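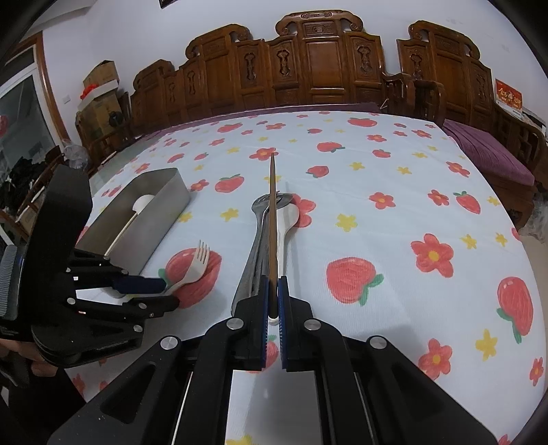 Hand-held gripper tools on a table with cutlery. The near jaws are closed on a thin wooden stick.

About Traltance

Traltance sets up, services and repairs small two-jaw grippers and the hand-held tools built around them. We work from a single workshop at Umwood. The firm was started by Jeptoo Simiyu, who still signs off every tool before it goes back to its owner.

We took on our first outside repair on 1/4/18. Before that the work was done for one customer, Espinoza, under a yearly contract. Espinoza remains a customer and sends us tools for full service each August.

What we work on

Most of what comes through the workshop is the Jesto hand-held tool, in the plain and the long-arm versions. It has two jaws driven through a pinned linkage, a padded fingertip on each side and a housing that carries the grip and the trigger. We also take grippers of similar build from other makers if a drawing is supplied or the customer agrees to our making one.

We do not service suction tools, tools with more than two jaws, or anything driven by air. Enquiries for these are returned the same day.

How a tool is set up

A new or rebuilt tool is set up in a fixed order. The order matters, as each step uses the one before it as its reference.

The pivots are fitted first. Each pin is pushed home by hand and the arm is moved through its full travel. An arm should fall under its own weight with the pin in and the circlip off. If it stays where it is put, the bore is reamed and cleaned. If it rocks from side to side, the bush is changed. We do not fit oversize pins to a worn arm.

The jaws are then closed without pads on a flat gauge, and the two fingertips are brought level. An error here cannot be taken out with the pads later, although people try. The permitted step between tips is written on the service sheet for each model.

Pads go on next. They are bonded with the ridges running across the direction of pull unless the customer asks for them the other way. The old adhesive is taken off completely, back to bare tip. A pad laid over the remains of an old one will sit proud at one corner and begin to peel there. Bonded pads are left clamped overnight.

Trigger travel is set last. We leave a small amount of free movement at the start of the stroke so that the jaws open fully when the hand relaxes. Customers who have been using a tool with no free movement often find this odd for the first hour.

Handling checks

Bench gauges find most faults, but a tool can pass all of them and still hold badly. For this reason no tool leaves on gauge readings alone. It is taken to a table and used by hand on thin and awkward household items: wooden sticks, plastic and metal spoons, forks lying flat on cloth. A patterned tablecloth is good enough as a surface. Soft cloth gives slightly under the fingertips and shows up a tip that is set low, which will drag a fold of the cloth into the jaws as they close.

A thin stick is the most useful item we have found. It should be held near one end and stay in line with the tool when the wrist is turned. If it swings, the pads are meeting at an angle, and the tool goes back to the levelling stage. If it creeps along the pads, the ridges are worn or there is release agent left on the rubber. Washing cures the second and does nothing for the first.

Forks are used for edge grip. The handle is taken in the last part of the pads only, lifted, held, and put down again. A tool that can do this with a spoon handle but drops a fork usually has one pad harder than the other. Pads are therefore drawn from stores in pairs from the same batch, and a damaged pad is always replaced together with its partner.

Where a customer uses tools as a pair, they are checked as a pair. Two tools that are each within limits can feel quite different in the left and right hand, mainly in trigger weight. We match the springs.

Routine care

The following intervals are printed on the card supplied with every serviced tool.

Every day: wipe the pads with a damp cloth and let them dry in the open position. Look for threads and hair wound round the pivots nearest the fingertips.

Every 32 hours of use: check the circlips and the housing screws. Turn each screw to the mark and no further.

Every 3,000 closings: one drop of light oil at each pivot, then wipe. Oil must be kept off the pads. If a pad has been oiled, replace the pair.

Every 4 pad changes: return the tool for full service. By this stage the bushes will normally need changing as well.

Common faults

Jaws close but do not meet at the tip. Usually a bent arm following a drop. Arms are replaced and never straightened, as a straightened arm moves again under load.

Jaws stick half open. Dirt in an outer pivot, or a return spring fitted back to front. The spring can be checked without dismantling by looking through the side of the housing.

Clicking on closing. A loose pin. Stop using the tool, because the bore wears quickly once the pin is free to turn.

Grip fades while an object is held. A worn trigger catch. This is a workshop repair.

Records

Each tool has a service sheet which stays with us and a copy which travels with the tool. It lists the parts changed, the tip step as received and as returned, the spring fitted and the initials of whoever did the handling check. Sheets are kept for the life of the tool. If a tool changes hands, the new owner may have the full history on request, with the former owner's agreement.

Sending a tool in

Please remove any cable or attachment that is not part of the tool, close the jaws on a folded piece of card and pack the tool so that nothing bears on the fingertips. Enclose a note of the fault in your own words and the items you were handling when it appeared. A sample item is welcome if it is small.

Standard turnaround is three weeks from receipt. Pad changes alone are done sooner when the bench is clear. Quotations are given in writing after inspection and no work is started until one has been accepted.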